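How to Get On Top of the Household Paper Pile

By Osvaldo Coutinho
May 2022
4 min read

Every March I promise myself I'll keep up with the mail, and every spring I find a grocery bag of it behind the hall door. If you have a bag like that too (or a drawer, or a whole chair!), pour yourself some coffee and set aside an afternoon. My last big sort came to 380 sheets of paper, and I only needed to keep 80 of them. The other 300 went out, and oh, it felt good.

Step 1. Bring it all to one table

Check coat pockets, the car, the top of the fridge and whatever is stuck under magnets. Open every envelope as you go and drop the empties straight into the recycling, along with the inserts and those return envelopes you never use. The pile will look half as scary already. Don't read anything yet, or you'll be sitting there an hour later with a letter from your aunt and cold coffee.

Step 2. Pick your categories and stick to them

I use To Do, To File and To Shred. I used to have nine, with one just for appliance manuals, and I spent more time deciding where a thing belonged than it would have taken to pay the bill. Letter trays are nice for this because a full sheet lies flat and you can grab the bottom one without a fuss. Set them right up against each other, and if you can get a different color for one of them, give that one to the pile you tend to ignore.
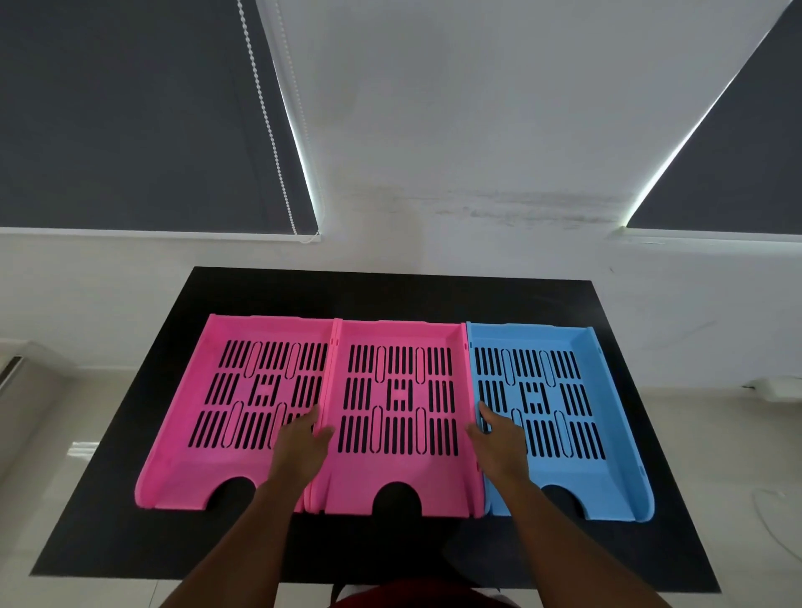

Step 3. Sort fast

Pick up a sheet, glance at it, put it down in its place. If you can't decide after a few seconds, it goes in To File and you can argue with yourself later. Anything with an account number you no longer need goes to To Shred, even if it looks harmless.

Step 4. Empty To Do while you're still sitting there

Pay what can be paid, sign what needs signing, and write due dates on the calendar in ink. I had a water bill in mine that was 2 months old, so I speak from experience.

Step 5. File, shred, and go outside

Plain folders in a box are fine. Label them with words you'd say out loud, like "Car" or "Dentist."

41 shares | 12 comments

Related
Wuston Label Tape: Is It Worth It?
Which Tax Papers Can I Toss?
A Simple Folder System for Renters
Cleaning Out the Junk Drawer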